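Jul 3, 2025 – bench notes, tabletops

Big clear-out day before the long weekend! I wanted all the small stuff sorted into keep, store and toss, and I got maybe halfway (the Levari boxes ate my whole morning, as they always do). 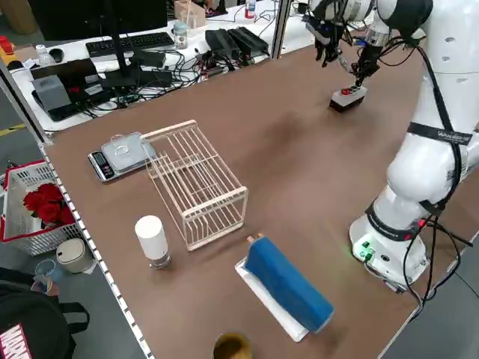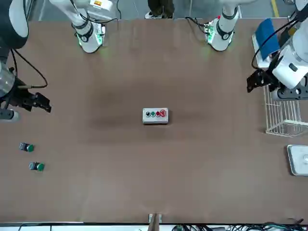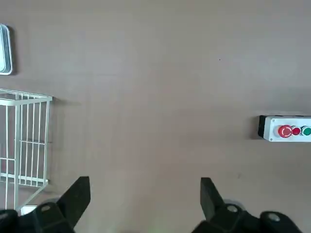 Okay, decisions. The wooden rack stays with the kitchen things, and so does the digital scale. I still want to check the scale with the 500 g weight and then the 50 g one, and I can't find the 50. It was in the Boychuk drawer in April, so if you've borrowed it please put it back, no hard feelings.

The white wire basket is getting a proper home on the second shelf. I love that thing – you can see what's in it without digging! The roses can stay in their basket on the floor as long as people don't kick it.

Button box: I've started a line for it on the inventory sheet, item 1435, and I still need to write down which button is which. Four buttons and no key on the sheet is asking for trouble.

Also wiped down with the Jetcombe spray, which smells like oranges and leaves streaks if you're stingy with the cloth. Going back to the Niranetti stuff when this bottle runs out.

Still to do: labels for the shelf, new batteries, find that 50 g weight.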